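Tips > Bedroom > Jewellery and Small Things
September, by the Hattar Street Housekeeper

Untangling a Box of Necklaces Without Losing Your Mind (or Your Pearls)

I have a confession. For years my whole jewellery collection lived in one square box, and whenever I wanted a particular strand I'd stick two fingers in, pull, and get the lot. Up would come the pearls, three bits of chain, somebody's old brooch and an earring I'd given up on in 2 different houses. Then I'd put it all back and wear nothing. If that sounds familiar, put the kettle on and set aside an afternoon, because this is a very satisfying job once you get going!

First up, where to do it. I used to work at the kitchen table and it was a mistake every time. Beads bounce on a hard surface and then they roll, and ours always head for the gap under the stove. A made bed is much better. Pull the cover nice and flat, tuck it in at the sides so there are no folds for an earring back to hide in, and sit the open box in the middle where you can get at it from both sides. A cover with a pale background is best if you've got one. I tried it once on a dark brown doona and spent more time patting about for beads than sorting them.

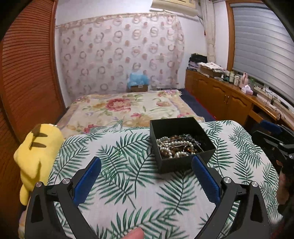 The whole tangle, pearls and brown beads and all.

Now, the temptation is to tip the box upside down. Please don't! A tangle holds its shape in the box, and you can usually see which strand is sitting on top. Tip it out and everything slides through everything else, and you've just made yourself a tighter knot. Leave it where it is and look for an end, or a clasp, or any loop that isn't trapped under another one. That's your first piece.

Undo every clasp you can reach before you pull on anything. A fastened necklace is a closed loop, and two closed loops that have got through each other will never come apart no matter how patient you are. Open, they just slide. I go around with my fingernail and do all the clasps I can find, then start lifting. (If your nails are hopeless like mine in gardening season, a wooden toothpick does for the little spring ones.)

For fine chain knots, I lay the knot on a saucer with one drop of baby oil and work it with two sewing pins, one in each hand, pushing outwards from the middle. Wiggle, don't pull. You wash it afterwards in warm water with a bit of dish soap and dry it on a tea towel. Keep the oil well away from pearls and anything strung on thread, though. Pearls get a wipe with a soft damp cloth and that's all they get from me. Then they lie flat overnight, as a damp thread stretches if you hang it up.

Loose bits are the other half of the job. Rings and single beads go astray faster than anything, so deal with each one the minute you spot it. My rule is that nothing small goes back in with the long things, ever. A gold ring on the bedspread with one white pearl beside it, like the pair down in front of the box in this next one, would go straight into a little dish on my bedside table, and only then would I carry on.

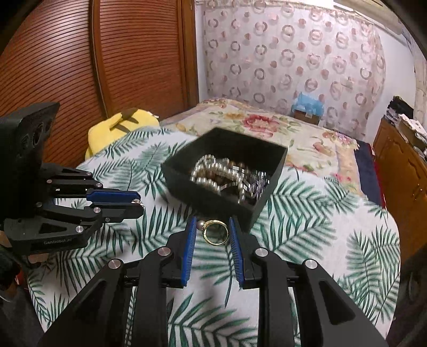
Pearls and chain should never share a compartment, and I'll die on that hill. Chain is scratchy and pearls are soft, and the two wrap around each other like they're paid to do it. You can see how the white strands coil over one part of the box while the silver chain with the flat links fills up another, with darker beads in there too, and that's a good place to start dividing: lift the pearls off their side first, as a group, and separate them from each other later on. A single pearl on its own needs a bit of detective work. Run each strand slowly between finger and thumb and feel for a gap or a slack spot, and if you find one, don't wear it. Put it in an envelope with the stray and take it to be restrung.

Storage next, and you don't have to spend up. I bought a Trarex drawer tray for $20 that has long narrow slots, one necklace to a slot, and it's still going strong. Before that I used drinking straws for the fine chains: thread one end through, do up the clasp, and it can't knot. It looks daft but it works. Beads too chunky for a straw get rolled in a square of old flannelette sheet. I cut a worn-out pillowcase into squares and had enough for everything, plus a couple of dusters.

Hooks inside the wardrobe door are lovely for the costume pieces, by the way. I wouldn't hang pearls, same reason as before with the thread, but big wooden beads and long chains are happy there and you'll wear them more when you can see them. I've got a row of Zorik stick-on hooks on mine. Give the door a wipe with metho first or they'll drop off in the night and frighten the life out of you.

If you do keep your square box (I kept mine, I'm fond of it), use it for one sort of thing only. Mine holds bracelets now, each with the clasp done up.

One last thing, on the bits left over. Odd earrings, half a clasp, beads from who knows what. I keep them all in a jam jar on the sewing shelf. I counted them out one wet afternoon and had 128 loose beads, which did up the edge of a milk jug cover with a few to spare. The jar's filling up again already, and I've got my eye on the sugar bowl.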